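Indoor humidity and solid timber furniture: notes for the heating season

Members at the Galdale and Hekside sites have again asked why table tops, shelves and door panels open up at the joints in winter. The short answer is that the heating goes on in October and the timber dries out until well into spring. What follows is a condensed version of the talk Hanne Brynjólfsdóttir gave to the Cindska furniture group in December, with the figures she used.

Wood gives up and takes in water vapour until it is in balance with the air. At 20 degrees and 30 per cent relative humidity, most furniture timbers settle at a moisture content a little above six per cent. The same board in an unheated room in summer may stand at 12 per cent. The change in length along the grain is too small to matter. Across the grain it is not, and a wide top made of flat-sawn boards will show the difference at its edges and fixings.

Damage occurs where the movement is held back. The usual faults are tops screwed directly to the rails, breadboard ends glued along their full width, and panels painted into their grooves. Slotted brackets or wooden buttons let the top slide and should be used on any solid top wider than a hand-held tray. Check that the screws in slotted brackets are snug – a screw driven hard home defeats the slot.

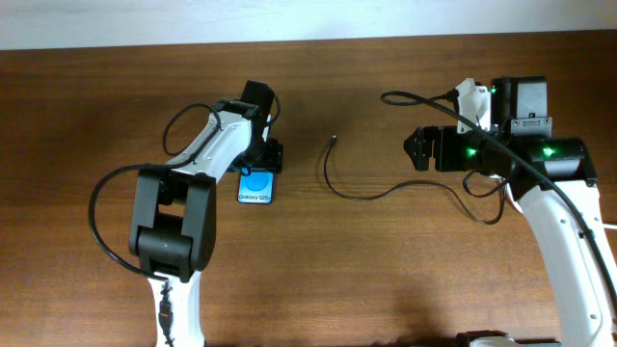

Wooden table top with a warm reddish-brown grain.

Finish slows the exchange of moisture but does not stop it. Oil slows it least, film varnish rather more. A top finished on the upper face only will take up and lose moisture faster from below, and cupping follows. Both faces should receive the same number of coats, including the areas hidden by the rails. Wax over bare wood offers very little resistance to vapour and should be treated as decoration.

On measurement: a cheap dial hygrometer can be out by 10 points or more. The Bundgaard workshop tests its instruments once a year against a saturated salt solution in a sealed box, left overnight at a steady temperature. Common salt gives 75 per cent. Note the error on a label and stick it to the back of the case. Readings should be taken at table height, away from outside doors and radiators, and at the same time of day.

Humidifiers are worth running only if the room can be kept closed. Aim for 41 per cent or slightly above in cold weather. Higher settings bring a risk of condensation on single glazing and mould behind cupboards on outside walls. Lowering the room temperature by two degrees has a useful effect on relative humidity and costs nothing.

Cracks that open in winter should not be filled until the following summer. Filler put into an open crack is squeezed when the wood swells, and the crack often reappears alongside it.

The hygrometer test box can be borrowed from Hekside. Please return it with the salt still damp.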